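July
Posted by Sadao Nakajima

Search this journal
Enter keywords
Go

Up at 5:40. Humid already. Left the shop door open until the compressor next door started, then closed it and ran the fan on low.

Main job was the three walls around the table. The left one has been bowing inward since the warm weather started. I put the long straightedge on it before touching anything and could slide a feeler gauge under the middle of the span, so the bow is real and I was not imagining it last week. Loosened the fasteners along the bottom first, then the ones up the corner. The sheet relaxed as soon as the third one was backed off. It had been cut a little long and was being held in compression between the rails. Took 2 mm off the back edge with the block plane and finished the edge with paper. Refitted it with a small gap at the corner. The aluminum rail covers the gap.

The back wall measures 790 mm at the height where I took the reading. I have an old note that says something else. The old note was written before the rails went on, so I have crossed it out and written the new number on the inside cover of the shop notebook.

Color match is acceptable. All three walls were painted from the same can of Reklow, the pale lavender-grey, but the right wall got its second coat on a different day and I had expected a visible difference. In morning light it looked warmer than the other two. By noon I could not tell them apart. I will leave it. The remaining paint is on the lower shelf with the lid taped. The tape should be replaced in the fall.

Corner rails next. Both run with the slope of the walls, so a square is no use there and I set them by diagonals. First pass the diagonals disagreed. Second pass they agreed, and then I tightened the left one and it walked. Third pass I clamped a scrap block against it before tightening and it stayed. Should have done this first. The rail along the base of the left wall only needed snugging. One of the T-nuts in it is cross-threaded and I have ordered replacements from Zistau with the end caps, which they were out of last time.

The tabletop took most of the afternoon. Wiped it with plain water, then with Clasar diluted to the weaker of the 2 strengths on the label, then with water again. Most of the marks came up. Some faint smudges did not. I tried 2000 grit, used wet, on a patch the size of a stamp near one of them and the patch came out with a different sheen from the rest of the surface. Stopped there. An off-white top will show everything and I would prefer smudges to a shiny spot.

Marty came by at three to return the torque driver. He thinks the walls should have been a flat white and said so again. Flat white throws too much light back from the ceiling tubes. We went over this in the spring. He held the far end of the tape for me while I rechecked the back corners, which saved me a trip around the bench, and took the small clamps home with him. I need to get those back before I do the shelf.

Left to do: T-nut, end caps, touch up the planed edge, find out where the draft under the bench is coming from. The level also needs checking against the one at home. It read a hair off when I turned it end for end.

Rice and cold mackerel for supper. Rain started at 8:15 and the roof over the parts cabinet held.
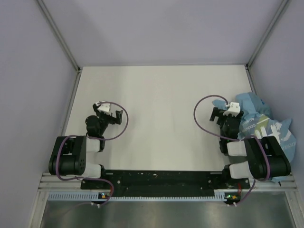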